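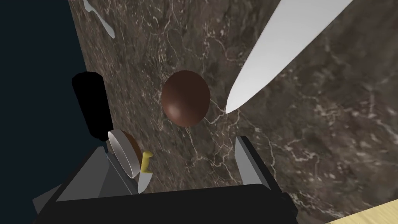
Commenting on my last post, Wikström wrote that the Skonatska tape sounds better with the second side played first, and that I should have said so when I wrote about it. I tried it that way on two evenings and I agree with half of it. Side two does make a stronger opening. The trouble is that you then end on the long organ piece, and I don't think that piece was made to end anything.

For anyone who missed the earlier post, Skonatska are a duo who play a pump organ and a drum kit with most of the cymbals taken away. The new tape is their second and came out in December on Tiltex, in an edition of 300. Mine is number 53, written on the inside of the card in green ink. There is a download as well, but the download is one unbroken file, so you can't swap the sides without doing some work. I cut mine up in an audio editor. It took ten minutes and left a small click at the join, which I have stopped noticing.

Side two begins with the drummer alone, playing a pattern on the floor tom that keeps losing a beat and picking it up again later. The organ comes in very low, and for a while I wasn't sure if it was the organ or the refrigerator. Then the vocals start. I don't speak the language and the card has no lyrics, so I can't say what any of it is about. The voice is recorded close and dry, with no reverb on it, and the breaths have been left in. It is the best thing they have done.

Side one is the organ piece, and it takes up the entire side. It has one chord for a long time and then another chord. I liked it more the third time, on headphones, when I could hear the pedals creaking under the notes. Played after side two it felt like waiting for a bus. Played first it gets your ears down to the right level, and the floor tom then comes as a real surprise. So I am going back to the printed order, and Wikström can keep the other one.

I do wish the tape had been mastered louder. My deck is old and has a fair amount of hiss – I replaced the belt last year and cleaned the heads, and it made little difference – and the first part of side one sits right down in it. The download doesn't have this problem. If you are only going to get one, get the download, unless you care about the card. It is a nice card.

The other thing I have been playing is the live set Seko put up for free. It was recorded at the release show for their album, in a room with a low ceiling by the sound of it, and somebody near the microphone talks through the first song. After that it settles. They play all of the album except the single, and the closing number runs to twice its studio length with a bass part I don't remember from the record. The page said 1,687 plays when I looked, which seems low to me. A few of those are mine.

I had planned to write about the reissues Tiltex have announced, but the track lists have changed once already and I would like to wait until they stop changing. One of them is supposed to include the rehearsal tapes that used to go around on burned CDs. I had a copy and lent it out, and I never saw it again, so I will be buying that one whatever is on it.

Comments are open until the end of the month. After that I close them because of the spam. If you have the first Skonatska tape and would be willing to part with it, or just make me a copy, my email address is on the contact page.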